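Back from Hebden, and the workshop materials are up

I got home from the Hebden workshop late last night and wanted to post a few things before I forget them. Thanks to everyone who stopped by during the poster session. I talked for most of two hours and came away with a page of notes, mainly about how we handle missing responses in the sleep diary study.

The final sample was 251 adults, who gave us 3,529 diary entries over the winter. Of those, 1,824 had complete evening ratings. Several people asked if the recall effect holds up with the incomplete entries left in. It does, but it gets smaller, and I should have put that on the poster. 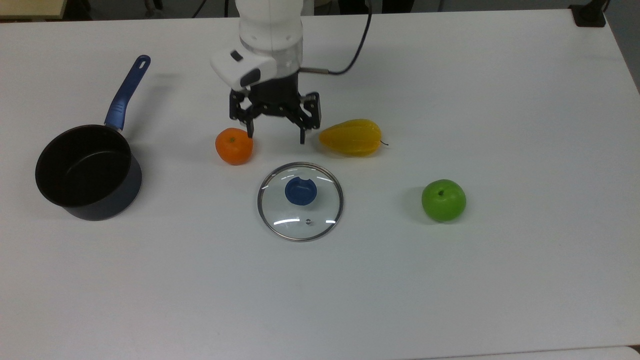
Saucepan, lid and fruit on a white tabletop.

The slides have one correction. The axis on slide 8 was labeled in minutes and should have said hours. The version on my downloads page is fixed.

The analysis scripts are written for Rasska, so you will need a recent version to run them. I plan to move everything over to Leren by January. If you want the diary form itself, email me and I'll send a copy.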